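Course handout, Week 3
Introduction to Technical Writing
Ilside College, evening program
25/09/2024

Topic: Writing instructions that a tired person can follow

Last week we spoke about the reader of a report. The reader of instructions is different. He or she has the text in one hand and the work in the other hand, and looks at the page only for a short moment. The eye must find its place again quickly.

1. The order of the words

Put the condition before the action. Compare these two sentences from the draft manual of the Zemis kettle:

Press the lid down until it clicks if the water is above the line.
If the water is above the line, press the lid down until it clicks.

In the first sentence the reader has already pressed the lid when the condition comes. The words are the same, only the order is changed.

2. One step, one action

A step may contain two actions only when they happen at the same time ("Hold the button and turn the dial"). In all other cases, divide it. Students often join steps with "and then". Please search your homework for these two words before you hand it in.

3. The verb

Use the imperative: open, fill, wait. Avoid "should". When you write "The cover should be closed", the reader can understand it as a command or as a description of the normal state. Both readings are correct English, so the writer must choose.

4. Names of parts

Choose one name for each part and keep it to the end. The old Wustness manual for garden pumps has 2,807 words, and it calls the same part a cap, a lid and a cover. After our class in June edited it, the text had 2,498 words and one name, the cap. In school essays we learn to avoid repetition. In instructions repetition is a help.

5. Warnings

A warning stands before the step it belongs to. Write first what to do, then what can happen. Do not collect all warnings on the first page, where they are skipped.

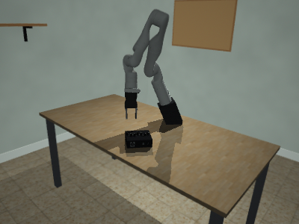
Fujimoto, in the course forum, does not fully agree with section 5 and writes that general warnings, for example about electricity, belong on the first page even if many people skip them, and that repeating them at every step makes the text too heavy. I accept this for warnings which are true for the whole job. A warning for one step must still stand at that step.

Homework

Take a set of instructions from your kitchen, not longer than one page. Rewrite it with sections 1 to 4 in mind. Bring the old and the new text, both on paper, with double line spacing.

Reading for next week: course reader, chapter 2, without the exercises.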